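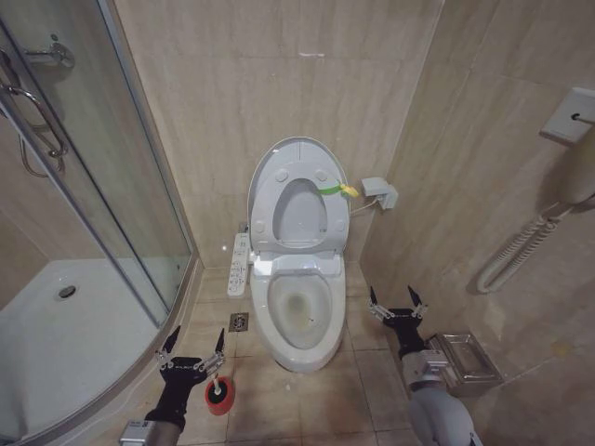 Portes ouvertes chez Pidurier, samedi, salles d'eau témoins comprises. Départ à 11 heures, badge au cou, derrière Pallavi Chaturvedi, qui guide comme on conduit un car scolaire : on compte les têtes à chaque porte.

La visite commence par l'entrepôt, 900 mètres carrés de cartons dont on nous a juré qu'ils étaient classés. Puis le carrelage, beige façon marbre, et un exposé sur les joints que Vivek Dixit aurait volontiers prolongé jusqu'au dîner. J'ai tenu. Mon voisin de chez Gostness, moins.

La salle de bains, ensuite. Douche d'angle à vitre courbe, cadre en aluminium, petite bonde carrée au sol, et des toilettes à panneau de commande sur le côté, avec plus de boutons que ma chaîne hi-fi. La brosse a droit à un support rouge, seule audace chromatique du mobilier. Le sol aurait mérité un coup de serpillière — la cuvette aussi, d'ailleurs.
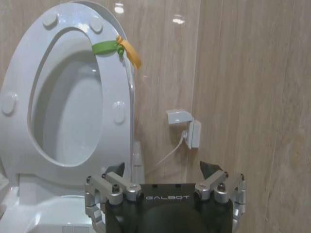 La lunette relevée, ses tampons et ses deux liens, un vert, un jaune orangé.

Café à la sortie, 70 centimes, monnaie exacte exigée. Le catalogue, lui, est gratuit et pèse son poids. Prochaine visite en janvier, inscriptions auprès de Kwabena Essien.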